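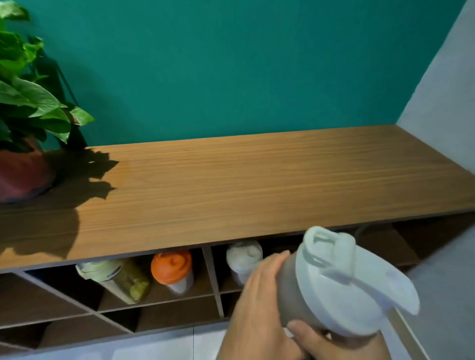 Speaker notes – Reading aloud to adults

Slide 1. Good evening, and thank you to Margit Kristiansen for the invitation. Say my name slowly. Ask if the back row can hear me.

Slide 2. How it began. In October we opened a reading evening at the library in Tveit. One person reads, the others listen, it takes 22 minutes. On the first evening we were four people, and two of them were my neighbors.

Slide 3. Who comes now. We have 47 names on the list. Many are over seventy, but we also have night nurses and two bus drivers. Desta Endale comes to learn the sound of the language. He told me that he understands more when he closes his eyes. (Pause here.)

Slide 4. What we read. Short stories work best. We tried a novel of 342 pages and after five weeks people had lost the thread. Letters are also good – the old ones from Zutdale made everybody laugh.

Slide 5. How to read. Slower than you think. Do not act the voices. Stop at the end of a paragraph and drink some water. Show the page with my pencil marks.

Slide 6. Money. The whole first year did cost 4,000 kroner, mostly coffee and copies. Randi Midtbø has the budget if someone wants to see it.

Slide 7. Read the first page of the fisherman story, standing. Then questions. If it is after 8:30, skip the letter.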